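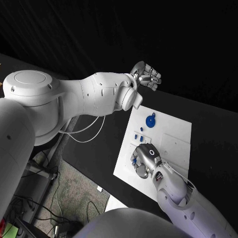 White arms, black table.

The network gave us two hours of prime time for Lollach's big anniversary, and I got the job of finding the duck.

I should back up. Lollach was a puppet duck. He hosted a kids' show called Folto that ran for 3949 episodes, and if you grew up on my street you could sing the theme before you could tie your shoes. I'd been a production assistant for eight months. My boss, Wuyts (first name Karen, but I never heard anyone use it), dropped a folder on my desk on 21st May and said the special was taping in June and the original puppet would be walking out to open the show. Well, being carried out.

"Great," I said. "Where is he?"

"That's the folder," she said.

The folder had one sheet of paper in it. It was a receipt from a storage place called Lasent, made out to Arnout De Bruijn, who had been Lollach's hands and voice for the entire run. He'd paid 600 dollars up front and then stopped answering mail.

I called Lasent. The woman there put me on hold for so long that I ate a whole sandwich, and then she told me the unit had been cleaned out years ago by the man himself. She remembered him because he'd talked to the box on the way to his car. And the box had talked back.

So I drove out to see him. Four hours, no radio, because the knob on my car had come off in my hand that winter and I kept meaning to glue it. He lived in a yellow house behind a muffler shop. I'd practiced a speech about the fans and the orchestra and the singers we had lined up, and I got maybe one sentence in before he said, "You want coffee?" and walked away from the open door.

Lollach was on top of the refrigerator. I swear my knees went funny! He was smaller than I expected, and one eye had been sewn back on with the wrong color thread. I must have been staring, since De Bruijn took him down and set him on the kitchen table between the sugar and the phone bill.

"They offered me 1000 dollars for him," he said. "The network. Did they tell you that?"

They had not told me that.

"I said no and they sent a fruit basket. Then they sent you."

I asked him if he'd come and do it himself – not the puppet on loan, both of them, him under the desk like the old days. I had no permission to ask that. Wuyts had already hired a young guy for the voice, and he was pretty good, too.

De Bruijn rubbed his knuckles for a while. They were big, swollen knuckles, and I could see it was going to be no before he opened his mouth.

Then he put his hand in the duck. It took him a couple of tries to get the thumb right. Lollach lifted his head, looked at my shoes, looked at my face, and said in that scratchy voice I'd known since I was four, "Is there parking?"

I told him I'd have to check. I went out and stood by the muffler shop, where the signal was better, and called Wuyts, and it rang and rang.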